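The **Zaltatwood Household Recognition Act** is a state law that allows two unmarried adults who share a home to register as a recognized household. Registration gives each adult a limited set of rights in matters of medical care, housing and burial. The act does not create a marriage or civil union, and it has no effect on federal taxes or benefits.

## Background

Before the act, residents of Zaltatwood who lived together without being married had to rely on private papers, such as powers of attorney and wills, to make decisions for one another. Hospitals and landlords treated these papers differently from one county to the next. The city of Trirkside opened a local registry for its own employees, and the town of Monti followed with one open to all residents. Neither registry was binding on private hospitals or on employers outside city government.

Supporters of a statewide law argued that siblings, long-term friends and older relatives who kept house together faced the same problems as unmarried couples. The bill was therefore written without reference to the sex of the parties or the nature of their relationship. Parents and their minor children were excluded, as existing family law already applied to them.

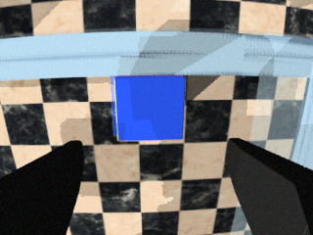
## Legislative history

The first version of the bill was introduced in the lower chamber and did not leave the judiciary panel. A revised version dropped a section on pension rights, which county governments had opposed on grounds of cost, and added a residency requirement of 12 months. It passed the lower chamber by a wide margin. The upper chamber approved it after two days of debate, with one amendment allowing religious burial grounds to follow their own rules on joint plots.

The governor signed the bill, and it took effect the following August. An attempt to place a repeal measure on the ballot failed when organizers did not gather enough valid signatures.

## Provisions

Applicants must be at least 18 years old, share a main residence in the state and file a signed statement with the county clerk. Neither may be married or registered in another household. The filing fee is set by each county and may not exceed 110 dollars.

A registered adult may:

- visit the other in a hospital or care home on the same terms as a spouse
- make medical decisions if the other is unable to do so and has named no other agent
- remain in a shared rental for the rest of the lease after the other's death
- make funeral and burial arrangements

Either adult may end the registration by filing a notice with the clerk and mailing a copy to the other. The registration also ends if either adult marries. Inheritance is not covered, and a registered adult who is left out of a will has no claim on the estate under the act.

## Reception

Early use of the law was concentrated in Trirkside and in Prutus County, where clerks offered evening filing hours. A state report dated 2024-06-19 listed 3,419 active registrations, of which nearly 3,000 had been filed in those two places. Rural counties reported few filings, and several had not yet trained staff to handle them.

Opponents maintained that the act weakened the legal standing of marriage. Other critics held that it offered too little, pointing to the absence of inheritance and pension rights.
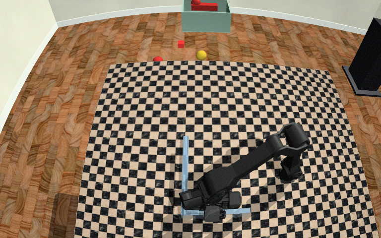
One Prutus County registrant wrote in a public comment that the hospital provision alone had been worth the fee, but that she and her sister had still needed a lawyer to settle the question of their house. Similar comments led lawmakers to propose a companion bill on jointly owned homes. The proposal was sent to the judiciary panel, which took no vote on it before the session closed.

## See also

- Domestic partnership
- Power of attorney
- Residency requirements in Zaltatwood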